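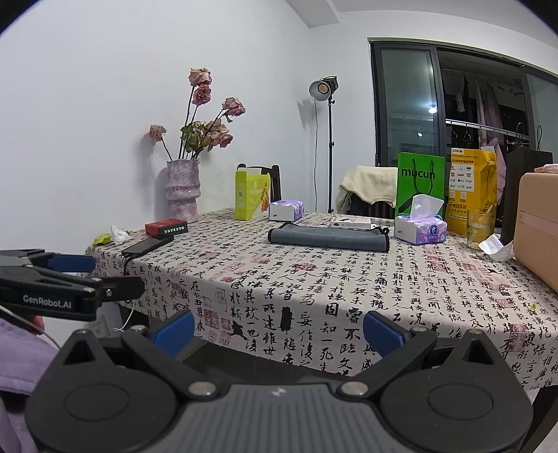
Small Tables in Shared Rooms: Project Report
Svenja Wunderlich, Mio Amano, Finn Schwerdtfeger

12 shares | 9 comments

1. Aim
We wanted to find out what people keep on the small table in a shared living room, and which of those things stay there. Our advisor was Sabine Weidemann.

2. Method
We visited 19 homes in the Bainbridge student housing in March. At each one we wrote down what was on the table and talked to one resident for a few minutes. Residents were asked not to tidy up first.

3. Results
Most tables had two kinds of things on them. The first kind was put there to look nice, such as a vase of roses or a printed tablecloth. The second kind was put down in passing: a wrapper, a used tissue, a phone with its cable hanging over the edge. The decorations were usually near the wall and the passing things near a corner.

In eight homes the resident said the cloth had not been changed since they moved in. Cables were the most common complaint. Outlets were low on the wall, and cords ended up beside the table.

4. Problems
Mio's notes from the second building used different categories, so we had to sort them again. We also never asked who had bought the table.

5. Next step
Teodoro Bautista will repeat the visits with 43 homes next term, using one form.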